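Kitchen tips for long training weeks

I train for triathlons out of a very small kitchen, and after years of big swim and bike weeks I've picked up a few habits that make feeding myself so much easier!

Make your drink mix dry. I stir up a big batch of sugar, salt and a little citrus powder, enough for 10 bottles, and keep it sealed. On ride mornings I just scoop, fill and shake. Break up any lumps with a fork before you add water (they never dissolve once they're in the bottle, trust me).
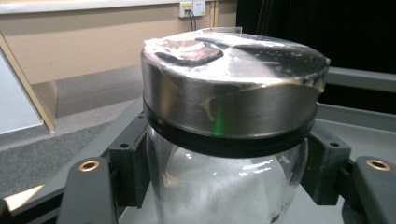 Oats get the same treatment. I portion them the night before with raisins and a pinch of cinnamon, and when the alarm goes off at 4:30 all I have to do is pour on hot water. Love it!

Bottles that smell funky: a spoonful of baking soda, warm water, 30 minutes, then scrub the valve with an old toothbrush. Take the valve apart if you can. Mine were so gross before the Flarkik half that I nearly threw them all out.

Rice cakes freeze beautifully. Press the rice into a pan while it's still warm, chill, cut and wrap each piece in foil. Grab two on your way out and they're soft by the first climb.
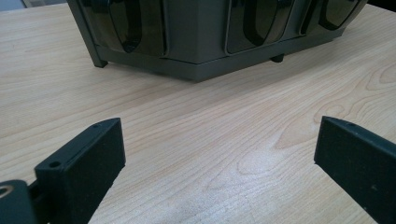

Wipe up sticky gel drips with a hot, damp cloth right away, and go easy on the soap with wood. For dried-on ones, lay the cloth over the spot for a few minutes and go make coffee.

Next up: what I packed for the Gisik camp in June, cooler and all!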